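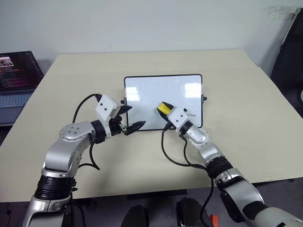 Session 5 – Teaching by remote control: wiping a whiteboard

Notes for students, Brurkura practical course. Prepared by Nkechi Briggs, 2021-08-26.

1. What we want to collect

In session 4 you moved one arm by hand and recorded its joint positions. Now you will lead two arms at the same time from the operator seat. One complete try, from the start pose back to the start pose, is called a demonstration. Each pair must record 30 demonstrations of the wiping task. In May the students made only 19, and the trained policy did not learn to return to a line which it missed the first time.

2. Work of the two arms

The left arm is responsible for the board. It should stay near the left edge and support the frame when the board begins to turn. The right arm does the wiping. Please do not exchange the roles in the middle of the work, even if the mark is easier to reach from the other side.

3. Before you record

Draw one short mark with the black marker. Change its place and its shape between demonstrations, but keep it on the right half of the board. Check that the cables have enough slack for the full movement of both wrists. Start the recording program on the laptop and wait until both arms report their position.

4. During the demonstration

Move slowly at the moment of contact. The operator does not feel the force, so it is very easy to push too much – look at the board, and if it tilts, go back a little. A good demonstration takes about 9 seconds. If you make a small mistake, correct it and continue, these corrections are useful for the training. If you drop the tool, stop and delete the file.

5. Homework

Replay three of your demonstrations and compare the path of the right gripper. Where do they differ most, before the contact or after it? Write half a page. Read also the chapter of Chowdhury about learning from demonstration, without the proofs.

Hurus Robotics Laboratory – questions to the course desk, room 19 – Back to top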